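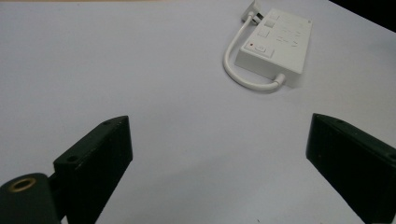
Tekance replied:
Before anyone recommends a model, what is the total load? People ask which strip to buy and leave out the only figure that decides it. Add up the rating plates first.

Ostden wrote:
Monitor, laptop supply, desk lamp and a phone charger. The plates come to 156 W. The lamp is the only thing that stays on all day. I want to know whether a strip can live on the desktop or has to be fixed underneath.

Tekance replied:
Then load is not your problem. A UK plug with a 13 A fuse will pass a little under 3 kW at 230 V, so you are nowhere near it. You could fit a 3 A fuse if the strip's instructions allow it, but check what the charger draws at switch-on.

Limsakul replied:
Disagree on the 3 A fuse. Somebody will plug a fan heater into that strip in November, the fuse will go, and a 13 A will be put in without a thought. Leave it as supplied and put a label on the strip.

On position: on top of the desk is fine. You can see the neon and reach the switch. Underneath, it collects dust and you end up feeling for the switch with your foot.

Rillden wrote:
Underneath, every time. A strip on the desktop has its sockets facing upwards next to a mug. I have mine screwed to the back rail, sockets facing down, 2 brackets, cable clipped along the leg. Dust does not settle in a socket that faces the floor.

Limsakul replied:
Plugs work loose from a socket that faces the floor, particularly heavy adaptors. I have found them half out with the pins showing. UK sockets are shuttered, so dust is a small matter either way.

Rillden wrote:
Only if the adaptor is too heavy for the socket. Use a short lead and put the adaptor in a tray. Mug risk is still the larger one.

Ostden wrote:
No mugs on this desk, but point taken. What about spare cable? I have more than a metre left over if the strip stays on top.

Tekance replied:
At 156 W, a loose loop is fine. Do not pull it tight round the body of the strip, and keep the bend away from the collar where the lead leaves the case, as that is where the conductors tend to break. Cable reels are a separate case: those must be fully unwound under heavy load.

Limsakul replied:
Agreed on the collar. A hook-and-loop strap, not a nylon tie. Ties get overtightened and then cut off with a knife.

Ostden wrote:
Going with on top, at the back edge, 13 A fuse left in, strap on the spare. Will look at brackets in August when the desk moves.

Rillden wrote:
Measure the rail before you order them. Mine needed packing out with washers.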